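**Data notes - November 4, 2021**

Quick one, Zofia wants this out before lunch.

The Joltwood set is nearly 1200 episodes now, all two-arm table tasks in the simulator. Knife tasks were lagging so Mervyn Oakley and I put in a couple of long evenings on them. Left arm does the knife, right arm mostly waits its turn. Boring for whoever is driving, but the model needs to see waiting too - otherwise it fidgets.

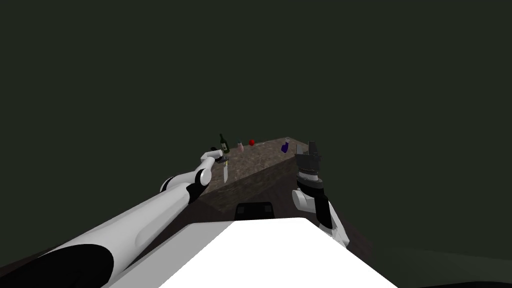

Do failed runs get thrown out?

We keep them, tagged as fails, in their own folder. The Najjar training script skips that folder unless you tell it otherwise, so please dont delete anything yourself.

Other bits:

- New target is 30 clean episodes per task before we move on. Was higher, got cut.
- Shuffle the table items between runs. Too many from last batch had the same lineup, bottle apple bottle, and the model will just learn the lineup.
- Go slower on the grasp. Jerky starts are the main reason stuff gets rejected in review.
- 4 tasks still have no one signed up. List is on the Trarnside page - put your initials in.

Real arm sessions are penciled in for Febuary. Same task names, same tags, so keep the naming tidy now.

Questions to Zofia Chmielewska, not me, I'm out the rest of the week.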